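Trundstead Work Table, White Top: Review

The Trundstead ships in two cartons with a combined weight of 41 pounds. Assembly took one person most of a Monday evening. All hardware was present, but two of the pre-drilled leg inserts were misaligned and had to be redrilled. The printed instructions omit the torque setting for the frame bolts; the seller, Goel, sent it by email the next day.

Stiffness is good. With 100 pounds centered on the top, deflection was too small to read with a steel rule. Side-to-side sway is more noticeable, mainly at full height, and the optional crossbar removes most of it. I would treat the crossbar as required — it should be in the base kit.

The surface resists coffee and permanent marker if wiped within an hour. Left overnight, marker leaves a gray shadow that alcohol only partly removes. Glare is moderate under overhead lights. Small colored parts are easy to find against the white, a real gain over my old walnut bench.

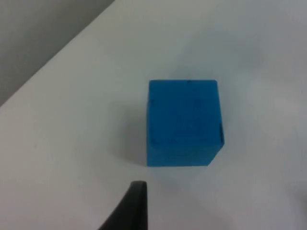
Photo: Ida Petersen

Edge banding is the weak point. One corner lifted in August after six weeks of ordinary use, and I glued it back down. Goel offered a replacement top but wanted the old one returned at my cost.

Price as tested was $300 without the crossbar. The Nurkallow bench costs more and has better edges, but its top is narrower and it comes only in black.

Rating: 3.5 out of 5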